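towel robot update, 2 November 2022, because three of you asked and I owe you a real thread instead of me just yelling about servo noise

For anyone new: I share a workshop with Sheyla Nina and a rotating bunch of other people, and since March I've been trying to get an arm to fold a hand towel. One towel. In half, then in half again. That's the whole dream.

My mother has asked twice when it will do fitted sheets. Mom. MOM.

OK so where we are. The arm can reach the whole table, the table has its green cloth on, the calibration is holding overnight for the first time ever (!!!) and I've stopped rewriting the motion code every weekend. What's left is cloth, and cloth is awful.

A block is where you left it and it's the shape it was. A towel has a new shape every single time you so much as breathe on it, and my software has opinions about what a towel looks like that the towel does not share.

Current method, if you can call it that: find a corner, come in low with the fingers open, close, lift a little, look again, decide if we have one layer or two. Repeat until happy or until I go get dinner.
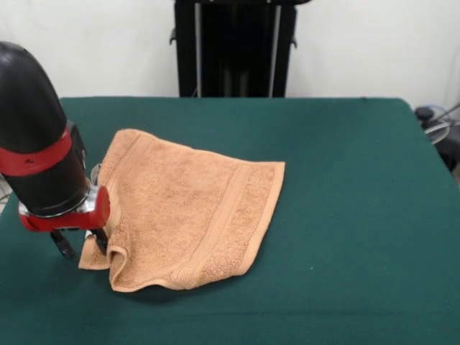
The low approach is the piece I've spent the most time on. Too high and the fingers close on a few loops of terry and slide right off. Too low and you're grabbing tablecloth, and then the fold motion starts and the whole table covering comes along for the ride. I've done that more than I'd like to admit.

So there's a tiny window of heights that work, and it moves, because felt squishes. I used to have one number for table height. Now I touch down at a bunch of spots with the fingers closed and build a little map of it. Took an afternoon to write and I should have done it in April!

Somebody will say force sensing. Yes. I know. I have a cheap version where I watch the motor current and stop when it jumps. It's twitchy but it has saved the fingers from at least one very expensive argument with the tabletop.

Also learned: terry is a nice fabric to start with if you want to feel good about yourself. Thick, grippy, holds a crease for a second. I tried a thin cotton dish towel from Salazar (the discount place by the bus station, not the fancy one) and the success rate fell off a cliff. Back to terry we go.

Color matters way more than I figured, too. Tan on dark green is easy to segment, the mask comes out clean nearly every time. I had a gray towel on there in the summer and every shadow was a towel as far as my code was concerned.

Numbers, for the numbers people. I logged 300 grasp attempts last week over four evenings. I'm still going through them but the failures fall in two heaps: grabbed both layers, and grabbed nothing. Almost no weird stuff in between, which makes me hopeful.

Grabbing both layers is the sneaky one. It looks like a great pick! Lovely solid pinch, motor current looks right, everybody's clapping, and then the fold goes somewhere stupid.

Which is how I ended up on the lift-and-look step. Nayeli Sánchez suggested it over tacos and I said it was too slow and then went home and wrote it that same night. Sorry Nayeli. You were right and I was rude about it.

The idea: take the corner, carry it straight up until most of the towel is hanging, and let gravity sort out the mess. A crumpled towel has endless shapes, a towel hanging from one corner has way fewer. Then you look for the next corner on the thing that's hanging.

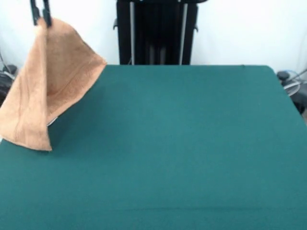 Getting the lift height right was fiddly. If you go too low you've still got a heap on the table hiding the corner you need. If you go too high you run into the arm's joint limits and it does this sad little stutter and faults out, and I have to walk over and clear it like I'm waking a teenager.

Speed too. Fast lift = swinging towel = blurry picture = garbage corner estimate. I put in a pause of 2 seconds at the top. It feels like an eternity when you're standing there. Sheyla goes and makes coffee in it, or so she claims.

The corner finder itself is a small network I trained on 2000 labeled pictures. I labeled them all myself, evenings, in front of bad TV. I now see towel corners when I close my eyes. If you're planning one of these, please bribe a friend.

It gets confused by hems. A hem where the cloth doubles back on itself looks an awful lot like an edge, and where two of those cross you get a very convincing fake corner. I've been adding hard cases by hand and it's getting better, slowly, slowly.

Woven border stripes were the other troublemaker. For a while it was convinced the stripe WAS the edge of the towel, so it would fold beautifully to the wrong line. Neat as anything. Just a much shorter towel than the one I own.

Parts questions, since my replies are full of them:

The fingertips are my third set. First ones were printed and smooth, useless. Second had rubber pads I cut out of a bike tube, and they worked great until the glue crept. These have a Paneck grip sheet on the inside face and so far so good. I'll report back when they peel.

The controller board is a Clorkent, bought used. Works fine, the manual is a crime. Page 19 contradicts itself in the same paragraph about which way the enable pin goes. It's active low. You're welcome, future searcher.

Cables: leave more slack at the wrist than you think you need. Mine snagged during a big rotation and yanked the connector halfway out, and I spent a whole evening debugging software that had nothing wrong with it. I was so mad. I ate an entire sleeve of crackers.

And no, I'm not using the Naltell planner anymore. It's good! It's just built for stiff things and I was fighting it. I have a dumb list of waypoints and a few checks in between and I understand every line, and when it breaks at 11 pm I can fix it at 11 pm.

Best run so far: four full folds in a row with me sitting on my hands. The fifth one it folded the towel, set it down, and then on the way out hooked a loop with one finger and dragged the entire thing off toward the edge. Sheyla laughed so hard she had to leave the room.

Retreat move now goes straight up and a little back before anything else happens. I also open the fingers a hair wider on release than I do on approach. Terry loops love to hang on.

Next on the list, in the order I'll probably ignore: smoothing step before the second fold, some way of telling the front of the towel from the back, and a proper stop button on my side of the table instead of me lunging for the one on the wall.

Oh and a few people asked about the code. It's a mess, there are variables in there called towel_thing and towel_thing_real. Give me a couple of weeks to clean it up and I'll put the corner labels up with it, all of them, so my TV evenings count for something.

If anybody has gotten a decent second grasp on hanging cloth with only one arm, please please tell me how you did it. Right now I lay it back down and go again from flat and it costs me a ton of time. Replies are open, DMs too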